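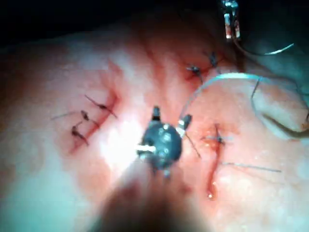

5.2 Recording suturing examples. Each example sent to the learning system shall cover one stitch, from the first grip on the thread to the cut tail. Finished sutures may remain in the tissue while later ones are recorded, and more than one incision may be in view, but the instrument tip and the working thread must stay visible.

1. Open a new session in Inus and enter the tissue sheet number.
2. Adjust the light. A small patch of glare beside the tip is acceptable; glare across an incision is not.
3. Hold both instruments still for 2 seconds, then start recording.
4. Complete one stitch. Stop recording before moving to the next.
5. Mark the example "complete" or "failed". Keep both.

Note: a session holds up to 30 examples.

Caution: do not wipe the lens while the instruments are powered.

Related sections
5.1 Preparing the tissue sheet
5.3 Labelling failed stitches
6.1 Sending sessions to Clundton

Trellton Set-up Guide, page 176. Issued 10 July 2018. Back to top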